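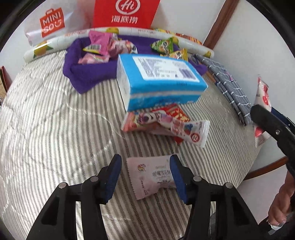 4.3 Small-item pickup from soft surfaces

The Furkell two-arm kit can be set up to collect small sealed packets from a bed, a sofa seat or a folded blanket and place them in an open container. Performance on this chore is limited and depends heavily on how the surface is prepared. A surface such as quilted striped fabric with wavy stitched seams gives the jaws very little to work against, and a snack packet lying on it with other wrappers close behind is near the limit of what the current software can separate. Read the whole of this section before running the task without supervision. Household users who only need floor pickup can skip to section 4.4.

4.3.1 What the task covers

The task moves items one at a time. It does not sort by content, check dates or read printed labels. Items must meet all of the following:

Weight: 300 g or less.
Narrowest side: 78 mm or less, measured where the jaws will close.
Outer surface: sealed film, foil, paper or thin card.

Large soft packs of tissues usually fall outside the width limit when taken from above. They can be taken by the narrow end if that end faces the arm. Open bags, folded cloth and rolls of sheet material are not supported in release 7. The planner treats them as fixed obstacles and will route around them where it can.

4.3.2 Preparing the surface

1. Remove cups, glasses, phones, chargers and anything sharp.
2. Pull the cover flat. Stitched seams are acceptable. Loose folds taller than a packet are not.
3. Set the container within reach of both arms. Fabric containers with soft walls are permitted, but fold the rim outward so that it does not fall back over the opening.
4. Move rolls, shopping bags and spare cloths to the back or side of the surface, clear of the working area.
5. Separate any packets that lie across each other if the task will run unsupervised.

NOTE: Step 5 removes a good part of the work the machine is supposed to be saving. In supervised mode it can be left out, and the operator resolves overlaps from the pendant as they come up. See 4.3.6.

4.3.3 Checking the jaws

1. Power down the arm and wait for the status light to go out.
2. Wipe both pads with a damp, lint-free cloth. Allow them to dry.
3. Check each pivot for side play. Any movement you can feel by hand calls for the pin kit listed in Appendix B.
4. Power up and run JAW ZERO from the service menu. The jaws close fully, open fully, then stop at half travel.
5. Confirm that the two pads meet evenly along their length. If one leads the other, repeat step 4 once. If the fault remains, stop and contact Drinavley service.

CAUTION: Keep fingers out of the linkage openings during JAW ZERO. The closing force is not limited during this routine.

4.3.4 Teaching the approach

1. Select TASKS, then SOFT SURFACE, then TEACH.
2. Guide the gripper by hand until the pads stand on either side of the first packet. The packet does not have to be centered. Contact with one pad is acceptable at this stage.
3. Press MARK. Lower the jaws until the tips just press into the fabric, and press MARK again.
4. Close the jaws with the pendant trigger. Stop as soon as the film starts to wrinkle.
5. Lift straight up by at least one hand's width before moving sideways.
6. Carry the packet over the container and open the jaws. Press SAVE.
7. Repeat for each type of packet you expect the arm to meet. A set of 21 saved approaches is enough for most homes. Larger sets slow the planner and have not improved the result in our trials.

Teach flat packets, puffed packets and long twisted wrappers separately. A closing distance learned on a puffed packet will leave a flat one behind, and one learned on a flat packet can burst a puffed one.

NOTE: The crimped end of a wrapper is a poor place to grip. It is stiff, it is shiny, and the depth sensor often reports it lower than it is. Teach the grip on the body of the wrapper.

4.3.5 Using both arms

The second arm may hold a packet while the first is still reaching. Both arms share the space above the container, and the one that enters it first keeps the right of way until its jaws open. The other waits at its last safe point. If neither arm moves for longer than the wait time set under LIMITS, the task ends with code F-7 and both arms hold position.

Do not reach between the arms to clear a code F-7. Press HOLD, take the packet from the nearer jaw, and then press RESUME.

4.3.6 Known limits

Overlapping packets. When one packet lies on top of another, the arm may lift both, or may lift the upper one and drag the lower one across the fabric. The weight check at the top of the lift catches the first case and misses the second.

Printed patterns. Bright artwork on a wrapper can be split by the vision system into two or more items. Patterned sheet material behind the working area can also produce false items, mainly where fruit or lettering is printed large. Mask this area with the EXCLUDE tool.

Soft containers. If a wall droops inward during the run, the arm will release above the fold and the packet may slide outside. The task does not check that a packet has stayed in the container.

Time. A person clears a bed of packets faster than the kit does, and will for the present release. The task is best suited to users who cannot bend or reach easily, and to workshops evaluating the same gripper for packing benches. Natalina Monti's application note for the Fontana bench covers the second use and lists different force settings. Do not copy those settings to a home unit.

4.3.7 After the run

1. Press HOLD, then PARK.
2. Inspect the cover for pulled threads where the jaw tips pressed in.
3. Check beneath the container and along the wall side of the surface for dropped items.
4. Export the log if any pickup was repeated more than twice. Send it to Nusness support, marked for Vratislav Zeman, with the jaw serial number in the subject line.

Pad replacement is covered in section 6.2.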